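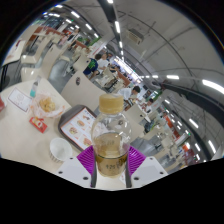
1/ Fil démo à la main vs téléop

Bon, on me l'a demandé en DM toute la semaine donc je fais un fil. Comment on montre à un robot à débarrasser une table de cantine. Je tape vite entre deux sessions, pardon pour les fautes.

2/ Principe : on tient la pince soi-même. Deux doigts blancs, pads violets nervurés, poignée, gâchette, caméra au-dessus. Pas de bras. On fait le geste, la caméra voit ce que verra le robot plus tard.

3/ La tâche du jour : bouteille, gobelet, sachets, plateau. Dans cet ordre. Toujours la bouteille d'abord sinon elle finit par terre quand on tire le plateau. Demandez à Kumaresan.

4/ La bouteille transparente c'est le pire objet. Le plastique accroche la lumière partout, et avec les néons au plafond la caméra adore les reflets et déteste les bords. Un fond de liquide couleur thé dedans ça aide un peu — au moins il y a une couleur à suivre.

5/ Prise basse. Les deux pads de chaque côté, tout en bas. Si on prend au milieu le plastique s'écrase, la bouteille tourne, démo à jeter.

6/ Et NE PAS serrer à fond. On a tous le réflexe. Fermer, attendre que les nervures plient un peu, stop. Jayanthi Nair compte « un, deux » à voix basse avant de lever, je fais pareil maintenant.

7/ Question qui revient : pourquoi pas tout en téléop ? On l'a fait, en mars, chez Bruller. Bras fixe, casque, manettes. 70 démos dans la journée et j'avais mal au coeur dès midi. À la main on va beaucoup plus vite et surtout on change de table quand on veut.

8/ Par contre la téléop garde un avantage énorme : tu ne peux pas tricher. Le bras a ses limites, tu les sens tout de suite. À la main ton poignet fait des trucs qu'aucun bras ne fera. Virgil Ghiță m'a refusé un lot entier pour ça. Il avait raison, j'étais vexée quand même.

9/ Donc règle maison : coude près du corps, poignet calme, pas de torsion au-dela du quart de tour. Si tu dois te pencher sur la table, tu t'arrêtes et tu te déplaces.

10/ Les gens. Une salle à manger c'est vivant, ça passe derrière, ça s'assoit, ça se penche. On garde. Un robot qui n'a vu que des salles vides panique au premier t-shirt. Enfin, « panique ». Il s'arrête à mi-course et il ne fait plus rien, c'est pire.

11/ Le bazar aussi on garde. Set de table imprimé sous la nourriture = piège classique, le modèle prend le burger dessiné pour un objet. Vu de mes yeux chez Dotcombe, la pince qui gratte le papier pendant une minute.

12/ Les sachets : je sais toujours pas bien faire. Trop souple, ça glisse, ça se froisse jamais pareil. Thirumalai pince par le coin, moi par le haut. On devrait choisir. On a pas choisi.

13/ Objectif du lot : 2000 démos propres. Kamala Achari en voulait 4000, on a négocié. Propre ça veut dire : départ pince ouverte, une seule prise, lâcher franc, retour. Si tu hésites tu recommences, on monte pas les bouts ensemble.

14/ Sauf les ratés interessants ! Bouteille qui bascule et que tu rattrapes = on garde, avec étiquette « reprise ». C'est 2 fois plus utile qu'une prise parfaite, à mon avis. Virgil n'est pas d'accord, il lira ça.

15/ Quelqu'un demandait pour les pads. Souples, à changer dès qu'ils brillent. Un pad gras (frites, beignets, tout ce que vous voulez) ne tient plus rien de lisse. Chiffon dans la poche, essuyer entre chaque table — pas entre chaque lot, entre chaque TABLE.

16/ Et vérifiez les vis des doigts avant de commencer. Un doigt qui a du jeu et tout votre matin est décalé. Je dis ça, je dis rien.

17/ Réponse à @ celui qui demandait combien de temps pour apprendre : une matinée pour tenir la pince, bien plus pour arrêter de faire des gestes d'humain pressé. Moi j'y suis encore.

18/ La suite c'est le même geste rejoué par le bras, chez Akyol. Je posterai les essais, même les moches. Surtout le gobelet en carton, je le sens très mal.

19/ J'y retourne, Jayanthi m'attend avec la deuxième pince. Questions en dessous, je réponds ce soir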